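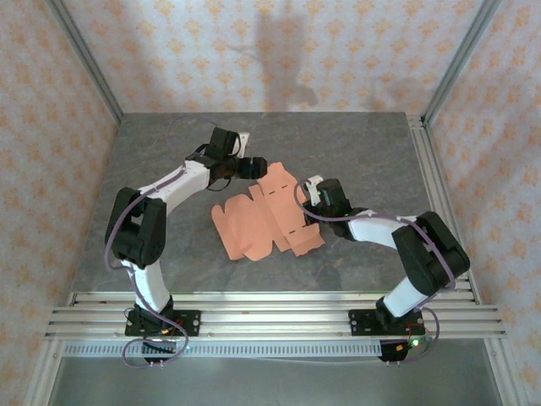 An unfolded orange box blank on a grey marble-effect table top.

Flat-pack gift boxes: order of folding
Posted in Packing and Presentation

Gianni Cocco
Our office is to send out 127 gift boxes in November. They are supplied flat, in salmon-orange card, and no instructions were enclosed. I should be grateful for advice on the correct order of folding, and on whether glue is required.

Lo Presti Packaging Desk
Please crease every scored line before assembly, folding each one fully and then opening it again. Raise the side walls first, then the ends, and tuck the end flaps inside. The lid should be closed last. Glue is not normally needed where the blank has locking tabs – if there are none, apply a narrow strip of double-sided tape to the inside of each corner flap. We advise making up one box and filling it before the remainder are folded.

Truseck Stationery
Agree with the above. Work on a hard, flat surface and keep the blanks flat until required.

R. Dunmore
We used staples. They did mark the contents.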